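Cell notebook, Plida box rack job
Monday, November 5, 2018

In early, sim only today. Goal is to get our house rules for two-arm cells written down before Ngozi Babalola comes back from Stevdale and asks where they are. Working them against the rack model as I go, else I just write nice sentences.

Rule 1, parked pose. Old wording was "arms clear of work area when idle." Useless. Clear of what? Kazimír reads it as outside the table outline, I read it as above the tallest part. Went with height. New text: gripper empty, fingers down, wrist above the top of the tallest box plus margin. Margin still open, Dušan wants it tied to the stopping distance, fair enough, but he has to give me the number.
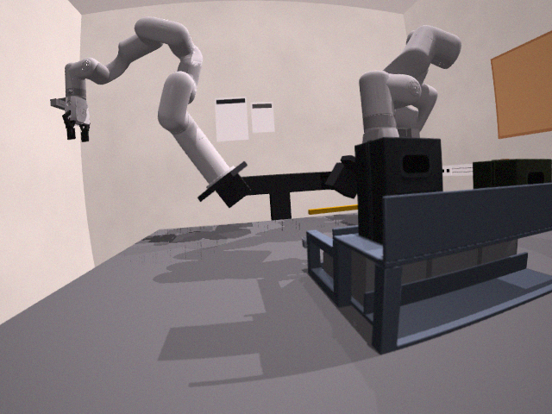

Left arm up and gripper empty, tall box in rack. Rule 1 check.

Rule 2, one arm in the fixture at a time. Second arm stays out until first has released AND retracted. Both conditions. The Cairns job had only "released" and we all remember the afternoon that cost us. Interlock goes in the cell controller, not in the arm program, so that a rewrite of one program can't drop it. Ľubomír says that slows the cycle. Ran his trajectory set anyway: 919 runs, 872 with no zone overlap at all. The rest are all the same thing, arm two starting its swing early. So it's a timing thing, fixable, and he agrees the rule stands. Wants it noted that he agreed under protest. Noted.

Naming. Whoever called the compartments left/right, please stop. Left from which camera? Number them from the far end and put the numbers in the model too.

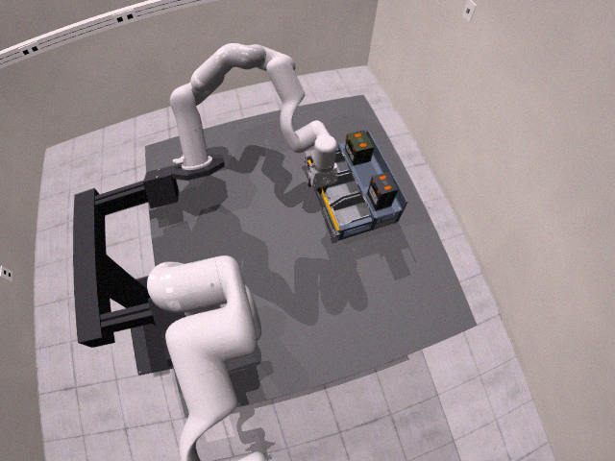
Rule 3, approach speed. Slow zone starts at a fixed height over the fixture rim, same height for every compartment, even the empty ones. Somebody will want to skip it for empties. No. The program thinks it's empty, that's all we know. Slow zone speed set at 20 percent of programed max for now. Wilma Baert to confirm with the safety file, she has the signed copy of the risk assesment and I only have the draft.

Also from Wilma: sim result is never evidence for a guard distance. Sim is for finding bad ideas cheap. Guard distances get measured on the floor at Staludbridge with the real controller, and the sheet gets two signatures. Put this at the top of the rules page in bold.

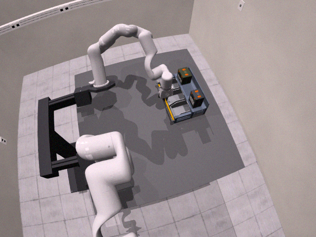
Rule 4, change log. Every change to fixture geometry gets a line: date, who, what, which runs are now void. Found 49 runs in the shared folder with no fixture version on them. Can't use them. Moved to a folder called unknown, will delete in December unless someone claims them. Dušan, I think a good part are yours.

Side question from Kazimír, does a mesh cleanup count as a geometry change. If the collision shape changes, yes. If just looks, no, but log it anyway.

Lunch. Then camera views. 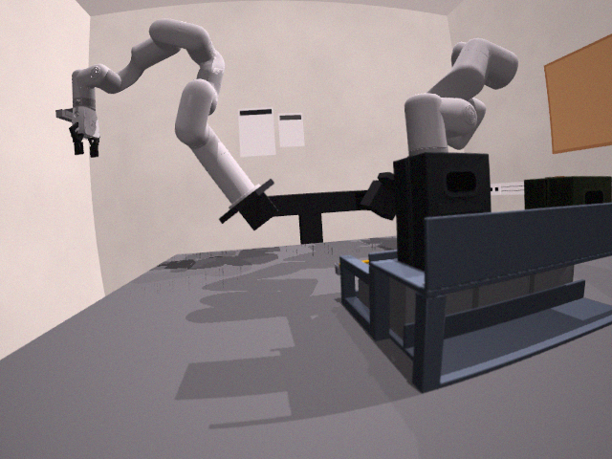
Rule 5, review views. Don't sign off a run from one camera, min two, and between them you have to see both grippers for the whole motion. Kazimír signed off a batch last week on a single front view. Tall box stands right in front of the right arm there, hides the lower part, and you can't see a gripper on that side anywhere. So what exactly was signed. Batch goes back to him, no hard feelings, the rule wasn't written then. Reviewer writes the view names in the log next to initials.

Open:
- stopping distance for rule 1 (Dušan)
- slow zone speed vs. signed assessment (Wilma)
- retimed swing for arm two, rerun full set (Ľubomír)
- second view for the returned batch (Kazimír)
- e-stop wording, I have two versions and like neither. Does one button stop both arms? I say yes always, need to check how Plida wired thier panel
- rules page to Ngozi once the first two are closed

License on the sim machine dropped again at the end, lost the last rerun. Start that one first thing tomorrow.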